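Atelier de reliure et papiers décorés : notes de cours, module 2
Institut Michailidis, formation aux métiers d'art
Responsable du module : Stamatia Deligiannis 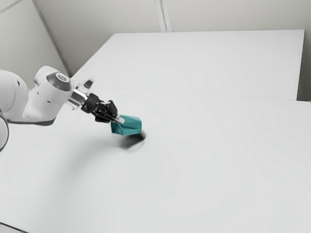

1. Objet du module

Le présent module porte sur la fabrication des papiers marbrés et sur leur emploi en reliure. Il s'adresse aux étudiants ayant validé l'initiation à la couture des cahiers. Les séances théoriques sont assurées par Stamatia Deligiannis, les séances d'atelier par Sinan Saraç. Les présentes notes complètent le cours et ne dispensent pas de la prise de notes personnelle.

2. Repères historiques

La marbrure à la cuve repose sur un principe simple : des couleurs sont déposées à la surface d'un bain épaissi, travaillées à l'aide d'un stylet ou d'un peigne, puis recueillies sur une feuille. La pratique ottomane, désignée par le terme ebru, est bien attestée au XVIe siècle. Les voyageurs européens en rapportent des feuilles, souvent réunies dans des albums amicaux, et des ateliers s'établissent ensuite en Allemagne et en France, où le papier marbré devient la garde habituelle des reliures soignées.

On distinguera le vocabulaire turc (battal, gelgit, taraklı) du vocabulaire français (caillouté, peigné, escargot, plume de paon). Les deux séries ne se recouvrent pas exactement. Un tableau de correspondance sera remis lors de la deuxième séance.

3. Préparation du bain

Le bain se prépare la veille. L'atelier emploie le carraghénane, dispersé dans l'eau au mixeur puis laissé au repos afin que les bulles remontent. La gomme adragante, plus traditionnelle et plus lente à hydrater, fera l'objet d'une démonstration distincte.

La surface est écrémée au moyen d'une bande de papier journal avant chaque tirage. Un bain trop épais retient le peigne et casse les lignes ; un bain trop fluide laisse les couleurs dériver.

4. Mordançage du papier

Les feuilles sont passées à l'alun sur une seule face, laquelle est repérée au crayon dans un angle. Elles sont employées le jour même. Tout excès d'alun fragilise le papier à long terme, point sur lequel Grigoris Tsakiris reviendra dans le cours de conservation.

5. Couleurs et fiel

Les pigments sont broyés à l'eau. Quelques gouttes de fiel de bœuf assurent leur étalement. L'ordre de dépôt importe : chaque couleur repousse la précédente, de sorte que la dernière demande en général davantage de fiel. Les essais sont consignés dans le cahier d'atelier, avec la température de la salle.

6. Travaux à rendre

Chaque étudiant remet en juin un ensemble de 9 feuilles, dont 2 cailloutés et un peigné au minimum, accompagné d'une notice de 1 000 mots. La notice précise les proportions retenues et commente au moins une feuille ancienne du fonds Grarnon, qui en conserve plus de 73. La consultation s'effectue sur demande auprès de Randa Khasawneh.

Les feuilles sont présentées à plat, non massicotées, sous chemise neutre. Les travaux remis hors délai ne sont pas notés, sauf accord écrit de la responsable du module.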